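Ferancombe Technical College
Materials Handling 2 – Unit 4 notes: Open bins and totes
Instructor: Helmi Honkanen

Read these before lab. The worksheet for this unit is on the course page under June.

Wall angle

An open bin is described first by its walls. Straight walls give you the most room for the floor space the bin takes up. Sloped walls give some of that room away, but items slide back toward the floor and a hand or tool can come in at an angle. Many bins mix the two. When you sketch a bin for the worksheet, draw each wall separately and write "steep" or "flared" beside it.

Floor

Bare metal floors are easy to wipe and hard to break. They scratch, and small items skid on them. A liner fixes the skidding and creates a cleaning job. Ridby lab keeps both types, so try the same item on each before you fill in question 2.

Holes in the floor can be for drainage or for bolts. Either way, mark them on your sketch. Anything smaller than the hole goes in a lidded cup.

Mixed contents

Soft items (plush, felt, foam) give when squeezed and tend to bulge out on either side of the grip. Hard items with wheels roll until they meet a wall. Items lying against a wall are the slowest to get out, and the Saarela exercise asks you to time this. Use bin 59 and write the times in seconds.

Ledges and rims

Check the ledges as well as the floor. Scraps of paper and tape end up there and get missed at cleanup – run a cloth along every flat edge before you sign the sheet.

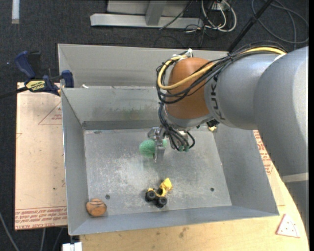 Bins / Metal / Sloped wall

The left wall is narrow and steep and the right one flares outward, so label them differently on a sketch. The floor is bare metal with whitish scratches and two small round holes. Note the toy construction vehicle on the floor and the fuzzy green item in the gripper: one for each column of your contents table. There is also a small white scrap on the ledge at the back.

For next time

Finish the Skenine reading and bring your sketch. Spare worksheets are in folder 3959.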